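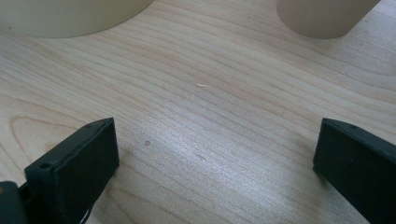
Fingers open over the table, the two beige cylinders at the back.

January 2018 – bench notebook, Bradalville workshop

Spent most of today on the house rules for the hand-held gripper, which I've been promising the Clunley people since before the break. They want something they can pin up next to their own table and I want something short enough that we'll follow it too, so I'm keeping it to one page if it kills me.

Start position first. Fingers fully open, nothing between them, bare wood in the gap, objects at the far side of the table. We've been sloppy about this (me most of all!) and I'd start a run with the fingers half closed and then wonder why the first second looked odd. New rule: open, hold still, count to 5, then move.

Second thing is the table. There's a tiny white fleck on the wood, a bit right of the middle, could be lint or a shaving, and a little brown dot nearer the left finger that might just be the veneer. Clunley's draft says "surface clean" and leaves it there. I'd go with wiping down before every block of 40 runs, and anything that doesn't wipe off gets written in the log. Don't scrape at it.

Glare – still no rule I like. The shine across the middle of the table washes the grain out to almost silver, and the fingers stay nearly black. Bosthorpe tried a cloth and I hated it, the thing creeps every time you set something down. For now: leave the lamps alone during a block, note it if you change them between blocks.

Screws. Check the ones on both fingers at the start of a session and again every 1000 closes. The Gebremichael checklist has this at every session only, and I think that's too thin for plastic fingers, though I've got no numbers to wave at anyone yet.

Still open: do we fix the spacing between objects or let people choose? I lean toward letting them choose, with a minimum of 6 inches so a finger can get down either side without bumping the neighbor. Clunley wants tape marks. We can argue about it in February.

To do: type this up, send it over, find the good hex key.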